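I bought the Roltska folding table in March for my sewing room, after my old one started to lean. It arrived in one box and the legs went on in 7 minutes.
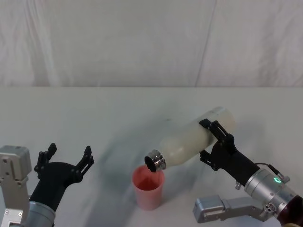 Issue 505

The white top is my favorite part. Thread and pins are easy to find on it, but each smudge shows also, so keep a cloth near. I tried the cream from Broltetora and it left stripes. Plain soap is better.

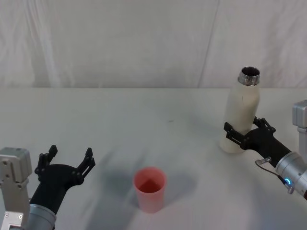
The legs lock with a loud click, and I can lean on the table when I cut heavy fabric. The Pillo table of my sister is cheaper, but it shakes. I would buy the Roltska again, only one size bigger.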